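How to plan the budget for a first cleaning robot with two arms

Many small hotels ask the seller for a price first and measure their rooms later. At our guesthouse in Prasdale we did the same, and we paid for it with a long delay. I write here the order in which I would do it now.

Step 1. Choose the hardest room you have. Usually this is the smallest bathroom. Measure the door, the free floor between the toilet and the shower, and the height of any step. Write also where the sockets and the cables are, for the arms must pass near them.

Step 2. Make a list of tasks and give each one a priority. For us, lifting a plunger from the floor was a good first test, and wiping the toilet lid was the second. Glass doors we left for later.

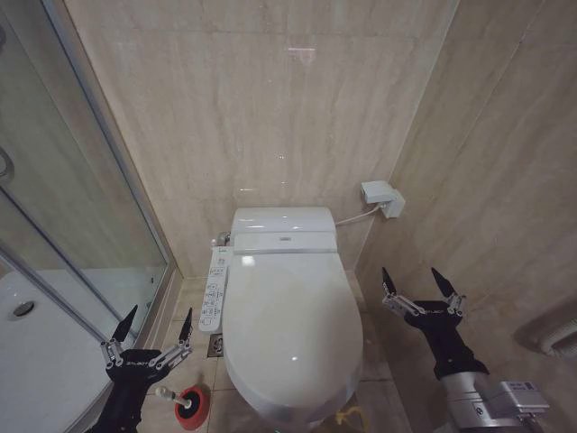

Step 3. Ask for two offers with the same list. We asked Grorham and Zanlow. Check if the price includes the grippers, the charger and the training of your staff, as these are often written on a separate page.

Step 4. Put the small costs in your table. We reserved 400 euros for spare fingertips and 200 for covers against water. Our electrician, from the firm Bañuelos, asked 40 euros per hour and needed 4 hours.

Step 5. Rent before you buy, if the seller permits it. Keep a notebook in the room and write down every task that a person had to finish by hand. Bring this notebook when you discuss the final price.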